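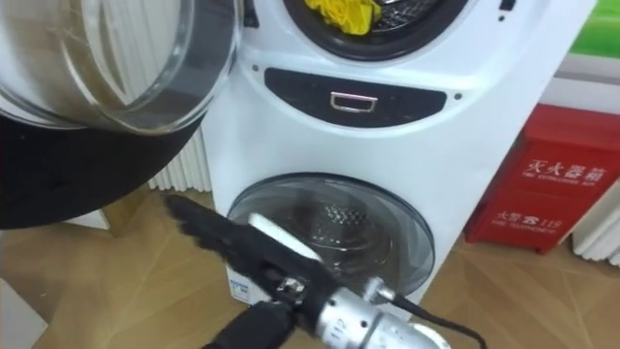 The Gisine is a short river with a lot going on beside it, and our project was to turn its valley into a walk that ordinary visitors could do without a car. We started at Jirkau, where the train stops, and finished at Drumitz, where the bus leaves for the coast, and in between we planned five days of walking with a bed at the end of each one. We chose the topic for our regional tourism module because most people who visit the valley drive straight through it, stop at the viewpoint, and drive out again. What a waste! On foot you get the orchards, the old towpath and the smell of the bakeries in the morning. You also get muddy, so laundry went onto our list of lodging criteria very early. A white twin-drum washer like this one, with a big drum on top for the yellow rain gear and a mini one in the base for socks, would be a dream find after a wet day on the towpath, parquet floor or no parquet floor. Most of the places we looked at had a sink and a clothesline, and we gave those credit too.

What we wanted to find out

Our main question was simple. Can a visitor who arrives by train, with a normal backpack and normal knees, walk from Jirkau to Drumitz and enjoy it? The full route comes to 50 kilometers. That sounds like nothing to a serious hiker, but our target group was people who walk on weekends at most, plus families with older children. We also wanted to know whether the villages in the middle would welcome walkers, and whether the signs already in place were any use.

How we worked

We spent August in the valley. We walked every stage in both directions, which we're very glad about, because a path that is obvious going downstream can vanish completely going upstream. (The meadow below the Le Roux mill is the worst for this. There's a stile, but you only see it once you have passed it.) On each stage we wrote down the surface, the shade, the drinking water, the benches and anything that made us stop and look.

We also handed out a short questionnaire at the campground in Jirkau and at the bus shelter in Drumitz, and got 25 back. It's a small sample and we don't want to make too much of it. Still, people wrote far more in the comments box than we expected, right up the margins in a few cases, and those comments shaped the route more than the tick boxes did.

The route, stage by stage

The first stage leaves Jirkau by the station bridge and follows the left bank through the plum orchards. It's flat, easy and honestly lovely before nine in the morning, when the mist is still on the water. The only problem is the stretch beside the main road. We found a way around it behind the cemetery wall, but it needs a sign.

Stage two climbs. There is a steady pull through beech woods up to the ridge, and then the whole valley opens up on both sides and you can see the river doubling back on itself like a dropped ribbon. We had lunch up there on both walks. The descent is stony and we would not send anyone down it in sneakers after rain.

The third stage belongs to the Le Roux mill. The wheel is gone but the race still runs, and the path crosses it on a plank bridge with a handrail on one side. The old drying barn next door sells cider and a very good onion tart in summer, and several people in our survey named it as the best stop in the valley. We agree with them!
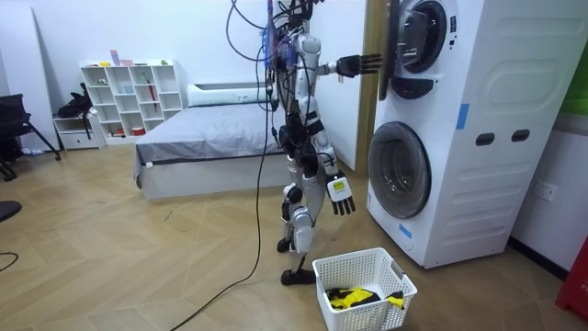

Stage four was the one we changed most. Our first version kept to the towpath all the way, and on paper it looked perfect. On the ground it was nettles up to the chest. We moved the middle section up to the farm lane, which has wide views and a spring with cold, clean water, and then brought it back down to the river for the last hour, where the herons are.

The final stage into Drumitz is short on purpose. We wanted people to arrive by lunchtime with an afternoon to spend in the town. The covered market, the painted boathouses and the little lock museum are all within a few minutes of each other, and the afternoon bus leaves from right beside the market.

Places to stay

Beds are the weak point. Jirkau and Drumitz both have plenty, but the villages between them have farm rooms, a hostel that closes when the season ends, and not much else. We rated each one on price, distance from the path, food nearby, drying space and laundry. The farm rooms did best overall. Their owners were also the most interested in the project, and two of them asked for copies of our map before we had finished drawing it.

Results so far

We printed 200 leaflets with the map on one side and the stages on the other, and left them at the station, the mill and the campground. The first version had the spring marked on the wrong side of the lane, so please recycle it if you picked one up. The corrected one has a green border.

What we would do next

We'd like to walk it in spring, when the orchards are in bloom and the river is high. We suspect the plank bridge will be fine and the meadow will not. A winter version would need a different stage two altogether. We also want to test the route with a group of schoolchildren, who will certainly find the short cuts we missed.

Home | Projects | Field Trips | Maps | Archive | Contact

Filed under: Tourism Studies, Walking Routes, Student Reports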